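Two weeks with a lunch bag: chunky fingers against thin ones

Posted 26/12/2025

In July I wrote that soft bags are the worst objects I ever put in front of a robot arm, and that I will not do it again soon. Five months later I am doing it again. The reason is that Hanyu Kang, who shares the workshop with me, wanted to compare two sets of fingers for the same parallel gripper, and a bag punishes every bad finger very quickly.

The task sounds small. An insulated lunch bag is on a white table. The arm must hold the opening wide enough that a second tool could go inside. In another version of the task, it must go to the zipper pull and take it. I drive the arm myself with a leader arm and look only at the wrist camera picture, because later a policy will have only this picture too, and I want to suffer in the same way.

The two sets of fingers

The first set is the one that came with the gripper, from Storneck. They are black, thick, with a squared end. I always called them ugly. The second set is from Flutevico, long and thin, with a small hook at the tip. They look very professional and they cost more than I like to say.

I mounted the Flutevico set first. On hard things, like a mug or a box of screws, they were excellent. On the bag they were too sharp in their behavior, if one can say this. The hook caught in the weave of the fabric and pulled the whole bag along the table. When I tried to put only the tip inside the opening, it went behind the piping, then the lining, and after that I could not tell from the camera which layer I was holding.

So I went back to the thick ones. With them I do not try to pinch the rim at all. I put one fingertip on the rim and push the side wall away from the other panel, and the bag opens like a mouth. It needs much less precision than a pinch. For the wrist camera it is also kinder, as the shiny lining is easy to see between two dark sides.

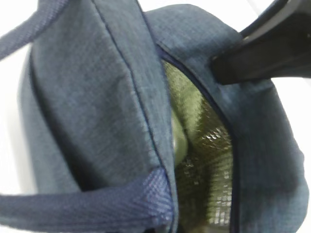

What the camera gives me

The wrist camera is a small one from Staltov. I tried it against the older Xia module that I used in July, on the same bracket and with the same lamp.

The Xia has the wider view, and I missed this at first. You see more table, and you feel less lost. But dark blue fabric became one flat dark area in it. Seam, strap, fold, everything was the same color, and I was driving by memory. With the Staltov I can see the fibers, and I can see where the piping runs, so I know where to put the finger. The price is that when the arm is close, the bag fills almost everything and the finger itself is a big black blur in the corner. Shuzhen Xie told me to turn the camera a little so the fingertip comes nearer to the middle. I did it, and then I had to do the hand-eye calibration again, and then I did not like it and turned it back. That was one full evening.

The lining is its own problem. It is a crinkled foil, and under the lamp it throws many small bright points. With automatic exposure the camera looks at these points, decides that the world is very bright, and makes the fabric black. I fixed the exposure by hand and put a sheet of baking paper in front of the lamp. It is not an elegant solution, but the light is now soft and the folds are readable.

The zipper, which I like less

For the zipper part, the finger comes from the top and should arrive at the metal pull. The pull is a good target in theory. It is long, it is silver, and everything next to it is dark. In practice, three things made my life difficult.

First, the pull is free to swing. If the fingertip touches it from the side, it turns away, and now the approach angle is wrong and one must back off and start again.

Second, the bag does not stay in one shape. Each time I press near the top, the front panel gets new wrinkles and the zipper line moves a little. My first idea was to record one good path and play it back with small corrections. I gave up on this after the first afternoon.

Third, there is the pocket. Between the panels it is a dark hole, and in the wrist view a dark finger above a dark hole gives no feeling of depth. More than once I believed I was over the fabric and I was over the pocket.
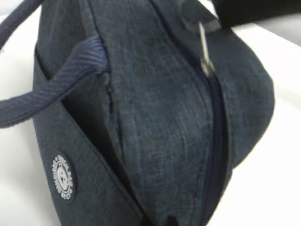
Coming in to the zipper pull with the thick fingers, Staltov camera.

Here the thin Flutevico fingers had their revenge. They can go on both sides of a small metal pull without hiding it, and their grip on metal is clean. The Storneck ones cover the target exactly in the last moment, when I need most to see it. I learned to line up early, then close slowly and trust it. Hanyu has steadier hands than me and did not find it so terrible.

Some numbers, for those who asked

I counted tries only for the last part of the work, after the exposure was fixed. Opening the bag with the thick fingers: 21 tries, 2 failures. Both failures were the same mistake, where I pushed too low on the wall and the rim fell back over the finger. Opening with the thin fingers: 21 tries, 14 failures. After this I did not feel that more tries would teach me something.

For the zipper I have no honest number, as I changed the height of the approach too often between tries. Please do not ask me in the comments for a percentage.

All together the log folder now has 926 recordings, including many where I only move the arm to a start position and then see that I forgot to switch the lamp on. I will sort them in the quiet days before New Year. If you also record by teleoperation, I recommend writing a one-word note after each recording, while you still remember. I started this too late, and half of my folder has names that say nothing to me.

Small things about the controller

The control box did not change between the tests, but I changed its settings, so it belongs to the comparison. I lowered the gripper force limit almost to the minimum. For fabric you do not need force, and with more force the motor pulls the wrist a little to one side when the fingers close on something soft and uneven. I also made the leader arm slower, so that a big movement of my hand is a small movement on the table. My shoulder complained, but the fingertip became much calmer on the rim.

There is still some delay between my hand and the picture. I can live with it when I push a side wall. When I go for a swinging zipper pull I notice it every time. Shuzhen thinks that the USB hub is guilty and has promised to lend me another one.

What stays on the arm

For now the thick Storneck fingers stay, with the Staltov camera. Hanyu wants to print a tip which is thick at the back and narrow in the last part, with a bit of rubber — something between the two sets. I am for it, if the narrow part has no hook. The first print came out with the screw holes on the wrong side, so we wait for the second one.

The Flutevico fingers are back in their box, and I will use them for the connector task in January. If somebody has tried them on fabric with the hook filed down, please write to me before I take the file to mine.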